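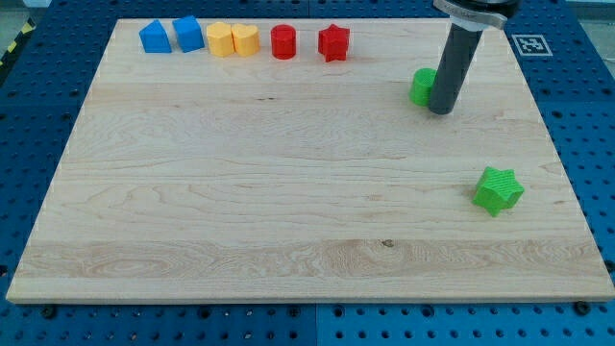
The Bus to Julldale

So I was four stops from home when I decided I wasn't getting off. I'd love to tell you I had a plan. I had a sandwich, a dying phone and 70 dollars, and the 355 bus goes all the way out to Julldale if you let it, and that evening I let it!

You have to understand that I had been at Skomura for six years (billing, second floor, the side with the bad heat) and I had never once missed my stop. My sister calls me the human timetable. But it was February, and it had been dark since before I put my coat on, and I just sat there and watched my own street slide past the window. Bye, street!

"You missed it," said the woman across the aisle.

"Missed what?"

"Your stop. You always get off at the laundromat."

Well, I nearly died. I'd ridden with this woman for years and never said a word to her, and here she was keeping track of me. She told me her name was Dalia Laur. I told her mine, Desta Teshome, and she nodded like she'd had a guess going and was pretty close.

She lived in Julldale, in the house she grew up in. Her father had been a carpenter, and she still had his workroom with all the wood in it. Maple mostly, because he thought oak was showing off. She said on bad nights she'd go in there and run her hand along a plank until she hit a knot, and then she'd stop and make some tea.

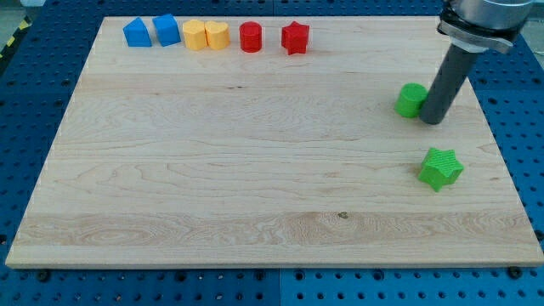 "Does that help?" I asked.

"The tea does," said Dalia.

We talked the whole rest of the way. I told her about the job I'd been offered at Silix, which paid 900 dollars a month more and which I hadn't mentioned to a single person, not even my sister. I told her I was scared I'd be bad at it. Out it all came, in front of a sleeping teenager and a man with a cello!

"When do they need to know?" she asked.

"Tomorrow morning."

"And you're on a bus to Julldale."

"I am, yes."

She laughed so hard the cello man turned around. Then we were there, the last stop, one streetlight and a bakery called Derese with its shutters down. The driver said he'd be heading back in ten minutes if I wanted to stay put. Dalia got off and waved from the sidewalk, and I waved back like a little kid, with my whole arm.

I ate my sandwich. Then I used the last of my phone to call my sister, and when she asked where on earth I was, I said, "Listen, before this thing dies, I've got some news."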